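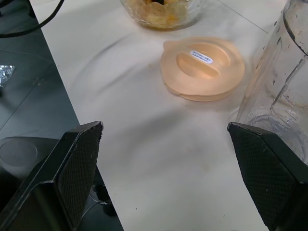
Wrist-camera view of a tabletop with a translucent lid, a glass bowl and a blender jar, the two gripper fingers in the foreground.

Florkunel is a method in robot manipulation for choosing a grasp on thin, flat or see-through objects using a single camera mounted at the wrist. It was developed by Natália Michalík and Henrique Quintela at the Drernthorpe laboratory and later extended by Libor Ďurica. The method predicts where on an object a parallel gripper can gain purchase, and from which direction the fingers should approach, without first building a full three-dimensional model of the object. It is used mainly in research on kitchen and tabletop tasks.

Background

Most grasp planners for parallel grippers take a depth image or point cloud as input. Two kinds of household object cause trouble for this approach. The first is the clear or translucent object, such as a glass bowl or a plastic jar, for which many depth sensors return missing values or the distance to the surface behind it. The second is the low object lying flat, such as a lid, whose height above the table may be close to the noise level of the sensor. A translucent lid lying flat belongs to both groups and is a common test item in the Florkunel literature.

Earlier work at Drernthorpe tried to fill in missing depth values with a learned model before planning. Michalík reported that the filled-in surfaces were smooth and plausible but often misplaced by more than the thickness of a lid, so that the fingers either closed above the object or pressed into the table. Florkunel grew out of the decision to drop the intermediate surface and score candidate grasps from color images alone.

Method

Florkunel has two stages. The first stage, called the feature pass, marks parts of the image that could serve as graspable features: rims, tabs, handles, recessed slots and free edges. Each feature is stored as a short line segment with a direction and a confidence value. No object label is assigned, and a rim on a bowl is treated in the same way as a rim on a lid.

The second stage, the approach pass, pairs each feature with a set of 12 candidate finger orientations. For every pair, a network estimates the chance that closing the gripper will produce a stable hold. The input to this stage is a crop around the feature together with the known position of the fingertips in the image. With a rigid camera mount, both fingertips remain at fixed image positions for a given opening width, and the method uses them as a ruler. The apparent size of a feature is compared with the gap between the fingers, and the comparison is repeated as the arm descends.

Height is handled by motion. The arm moves a short distance along the camera axis, and the change in the scale of the feature gives a range estimate. Ďurica's extension replaced the single move with two moves in different directions, which reduced errors on objects with few visible edges. The final approach ends on a contact signal from the arm, so the range estimate has to be good enough only to begin a slow descent.

Shadows and transmitted light

Translucent plastic passes part of the light that falls on it, and a tinted lid may throw a warm glow onto the table beside its edge. Early versions of the feature pass often marked the outer limit of this glow as a second rim. The error was reduced by adding training pairs in which the lamp was moved while the object stayed in place. Edges that shifted with the lamp were labeled as light effects, and those that did not were labeled as physical. The same procedure dealt with most shadows cast by clear bowls.

Marks on the work surface are a related source of false features. Curved scuffs on a white tabletop can resemble part of a rim at low resolution. Michalík and Quintela chose to leave worn surfaces in the training set, and seams between table panels were kept for the same reason.

Evaluation

The main evaluation used 33 objects placed singly and in groups on a white table. Groups combined flat items with taller neighbors, such as a jar standing to one side, to test whether the approach pass would select an orientation that kept the fingers clear. A trial was counted as successful if the object was raised and held for seven seconds.

Results were strongest for objects with a tab or a raised rim. Recessed grip slots gave mixed results. A slot made for human fingertips may be too narrow or too shallow for a padded gripper finger, and the feature pass has no means of judging depth inside a recess. In the revised version, slots are kept as candidates but ranked below any rim or tab on the same object.

Jars with ribbed walls were grasped reliably from the side when dry. Droplets on the inner surface lowered the confidence values – the network had seen few wet containers – although the selected grasp was usually unchanged.

Limitations

Florkunel assumes that at least one graspable feature is inside the camera view when the approach begins. Objects that are only partly visible, as happens often with tall containers near the arm, are skipped until the arm moves. The ruler step also depends on a rigid camera mount. Poul Mikkelsen found that a small rotation of the mount shifted the fingertip positions enough to bias every range estimate in the same direction, and recommended checking them at the start of each session.

The method does not consider what an object holds. A bowl of food and an empty bowl receive the same score if their rims look alike, and a separate check is needed where spilling matters.

Related methods

The Junton planner, developed by Dušan Kolář, also avoids depth input but relies on object categories and a stored grasp for each one. It is faster on known items and fails on unfamiliar ones. The Vigfúsdóttir procedure uses touch alone after a coarse visual cue and is sometimes combined with the Florkunel feature pass.

Related articles
Grasp planning
Junton planner
Parallel gripper
Transparent object perception
Vigfúsdóttir procedure
Wrist-mounted camera

Contact the editors | Copyright and reuse | Back to top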